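Chapter 10
Counting the Faithful

Print this page | E-mail this page

Surveys of religion like round numbers. A town has 2,000 believers, a parish has 250, and the reader is meant to feel that something has been measured. Before you trust such figures, ask what was put to people on the doorstep. "Do you belong to a church?" and "Do you pray?" will split the same street in very different ways. 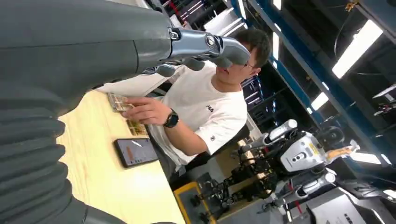

Fig. 10.1 A hand on a small stack of printed cards.

Take the Jakano survey, which we shall use through this chapter. It found that belief was falling but that prayer was not. Newspapers ran the first half. The authors, Říha and Foko, were hardly more careful – they treated anyone who missed Sunday worship as lost to faith, though many had never gone in the first place.

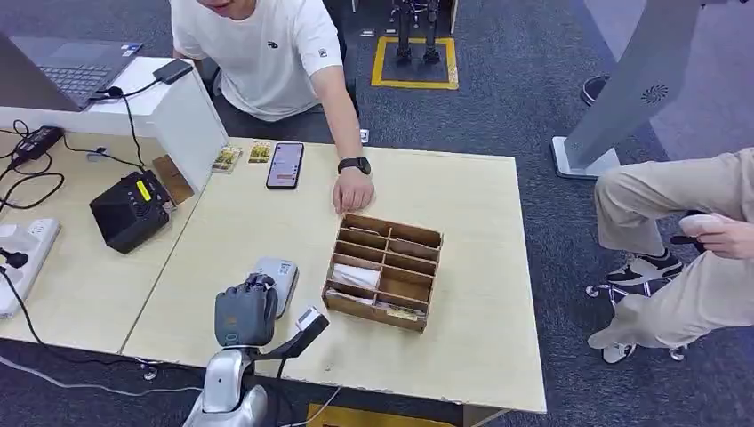
Viera Kollár objects that every survey must draw a line somewhere, and that a rough count is better than a preacher's guess. Perhaps. But a preacher's guess is seldom printed as a table, and tables are believed.

Section 10.1 looks at the word "belief" and at how loosely it is used. Keep your own answer to the doorstep question in mind as you read.

Contact | Copyright Flakero | Back to top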